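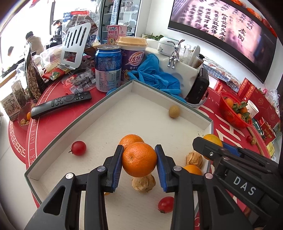

Oranges and cherry tomatoes in the tray, with the remote on the mat behind.

Caramel That Behaves: My Food Studies Project Report
by Divya Lobo

What I wanted to find out

My grandmother makes caramel by pouring sugar in a pan and staring at it. No thermometer, no water, no recipe. Mine goes grainy about every other time, and when it doesn't go grainy it burns (I have ruined two of my roommate's saucepans and she has been very nice about it). So when we had to pick a kitchen problem for the spring project, I already had one!

My question was pretty simple. Does it matter how you start a caramel sauce, if everything after that stays the same? I tried the dry way, where the sugar melts on its own, and the wet way, where you stir in some water first. Then I did the wet way again with a spoonful of corn syrup, which is what my lab partner Florin Bucur swears by.

I made 18 batches over February, six for each method. Ionuț Zamfir let me use the teaching kitchen in the evenings as long as I was out by 9 p.m. and left the burners clean.

How I made the sauce

Every batch used one cup of plain white sugar, half a cup of heavy cream, three tablespoons of butter and a pinch of salt. For the wet batches I added a quarter cup of water, and for the syrup ones the same water plus a tablespoon of light corn syrup. I used the same heavy pan each time, on medium heat, and warmed the cream in a little pot next to it. Please warm your cream. My first practice batch (not counted) got cream straight out of the fridge and it went up like a volcano.

I took each pan off the heat when the sugar was the color of an old penny, whisked in the butter, then the cream, then the salt. After that the sauce went into a labeled jar and cooled on the counter overnight. I checked for grains the next day by rubbing a bit between my fingers and then, of course, by eating it.

For the tasting, Florin and Marius Lazăr each got a spoon and a score sheet for smoothness and flavor. The jars only had numbers on them, so they didn't know which was which. I was supposed to have a third taster but he got a cold and couldn't taste anything, so it was just the two of them. 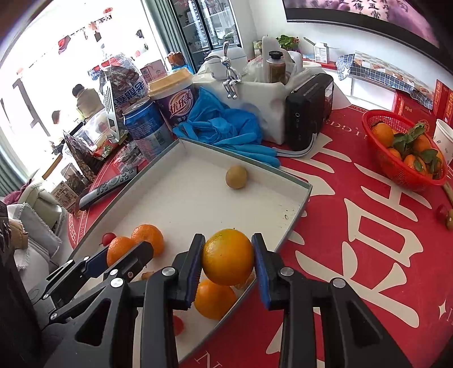

What happened

The dry batches were the fastest by a mile. They were also the ones that made me the most nervous – the edges go dark while there's still a white island sitting in the middle, and if you stir too early you get lumps like gravel. Four of the six came out smooth. One had a few lumps that I managed to melt back down over low heat, and the last one burned while I was looking for my whisk.

The wet batches took a lot longer because all that water has to boil off first. I got three smooth ones and three grainy ones, which really surprised me, since every cookbook I own calls this the beginner's method. When I went back through my notes, all three grainy ones had something written next to them about sugar stuck to the side of the pan. I think I was splashing it up there when I stirred. On the good ones I had swirled the pan and left the spoon alone.

The corn syrup batches were all smooth. All six! Florin was unbearable about it.

Flavor was a different story, though. Marius liked the dry ones best and wrote "toasty, a bit like coffee" on two of his sheets. Florin scored the dry and the syrup ones the same. Both of them put the plain wet batches last, and Marius called one of them "sweet and that's it." My guess is that I was chickening out and pulling those off the heat too soon, but I can't prove it from color alone.

What I'd change

I should have used a thermometer. "Old penny" made sense in my head, but I was cooking under yellow lights at night and I don't trust that I stopped at the same spot every time. I did borrow one for the very last syrup batch and it read 306 degrees when I dipped it in, which was way lower than I expected for that color – so either the tip wasn't deep enough or my eyes were off. I'd want to check it in boiling water before using it again.

I'd also keep a wet pastry brush next to the stove for the sides of the pan, and I'd get more tasters. Two people is not much of a panel, especially when one of them has already picked a winner.

Leftovers

The sauce kept fine in the fridge for the two weeks I had it, but it gets stiff, so set the jar in warm water for a few minutes before you pour. I stirred a spoonful of the dry-method sauce into brownie batter and couldn't taste it at all. Over vanilla ice cream with extra salt it was great. The last jar went home to my grandmother, who said it needed another minute on the stove.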